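Warkus Local History Archive
Progress report to the Weidemann Fund
October 26, 2026
Prepared by Leonie Sperling, project lead

This has been our best quarter so far, and I'm delighted to be able to say so! The parish letters are moving from the damp store into proper boxes, people are coming in to read them, and the catalogue has finally begun to look like a catalogue.

Transcription

We have finished 55 letters from the Pestari family bundle, mostly written home from the brickworks. The handwriting gets easier once you know the writer (Anton never crosses a t, his sister crosses everything), and the spelling is a joy. Typing up is still the slowest part of the work, and we now put the original spelling in one column and the modern form in the next, so that a search for a village name finds both. 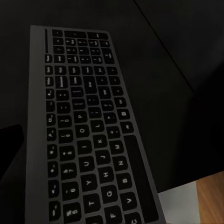
Keyboard on a black tabletop.

Dörte Hinrichs has checked every finished letter against the original. She found 7 wrong dates, all corrected, and a whole postscript that I had missed on the back of an envelope – it mentions the flood, which we had nowhere else in the collection.

Catalogue

All entries are now in Peltumix. The move from the old card index took longer than planned, mainly over place names that changed twice in the same decade. We settled on the name used by the letter writer, with the present one in brackets.

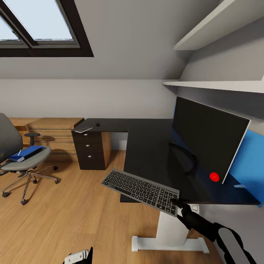 We also agreed how to treat letters with pages missing. They keep a full entry, with a note of where the text stops, and stay with their bundle.

Reading afternoons

We held three reading afternoons, the first of them in July. Two visitors brought letters of their own, and one lot fits straight into a gap in our brickworks years. We have asked to copy them.

Spending and next steps

Spending is within budget. Boxes cost a little more than expected and travel a good deal less. Next we start on the school letters, and Dörte will draft the place-name list for your comments.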